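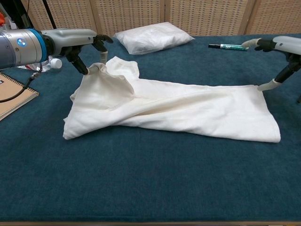 After a long year of letters, stalls and very patient phone calls, we have good news on recruitment fees! Tanner, the workwear firm that buys from the sewing units in Rulard, has agreed that no worker in its supply chain should have to pay for a job. Any fee already paid is to be handed back by the employer, in full, with the first repayments going out in October. If you've been with us since the spring you'll know how far off that seemed. It's easy to pick up something as ordinary as the white garment crumpled on that blue-green tabletop and think only about the price on the label. The woman who sewed the hem may have paid a good deal more to be allowed to sew it.

For newer readers, a quick word on how the fees work. A recruiter visits a village and offers a factory job in another country, with a bed and a fair wage. The job is often real. But first there's a charge for the papers, then one for the medical, then one for the "service", and the family borrows to cover it all. By the time the worker arrives she owes money at a rate she was never shown in writing. She can't leave a bad boss, because the debt would follow her home. Sometimes her passport is kept in the office as well, "for safety". People who study forced labour call this debt bondage, and it can happen to someone who signed every form quite willingly.

The Luvuner project has been listening to workers in Rulard for a good while now, and what they shared with us was the backbone of the whole campaign. They took statements from 70 women and men in the sewing units. One woman told them she had worked 20 months before she kept any of her wages. Another had paid the same fee twice, to 2 different agents, and had a receipt from neither. With their permission we sent a summary to Tanner, names removed, and asked for a meeting. To the firm's credit, they came — and they stayed well past the time we'd booked the room for.

So what has been agreed? The main points are below, and the full text is on the table by the door at our monthly meetings in Sosmont.

- Workers pay nothing for recruitment, travel or papers. The employer pays.
- Repayments are made straight to the worker, with no agent in between.
- Contracts are given in the worker's own language before she leaves home.
- Passports stay with the people named in them. Anyone who wants a locker gets one, and keeps the key.
- Luvuner staff can visit the units and speak to workers without a manager present.

We did not get everything. We had asked for the repayment to include the interest on the loans, and that's been put off for further talks. It matters a great deal, as the interest can grow bigger than the fee itself, so we'll be pressing hard on it. We also want the same promise to cover the cleaners and canteen workers, who come through the very same agents and are so often left out. Still, what a step forward this is! When the message came through from Luvuner that the notice had gone up on the factory wall, in 3 languages, there was a proper cheer in our little office.

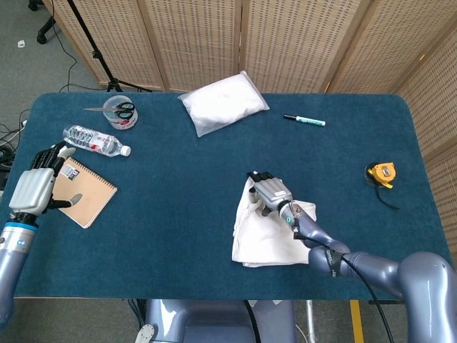
## What you can do next

Please write to the shops where you buy your clothes and your work gear, and ask one plain question: did anyone pay a fee to get the job of making this? You don't need to be an expert, and a short, polite letter in your own words does far more good than a form one. If you get a reply, do send us a copy, even if it's a vague one (the vague ones are very useful, as we can write back and ask what they mean).

The letter-writing group in Sosmont meets upstairs at the library and new faces are always welcome. Come for the whole evening or drop in for half an hour. We'll have paper, stamps and a list of addresses ready, and there's a lift if you can't manage the stairs — just ask at the desk.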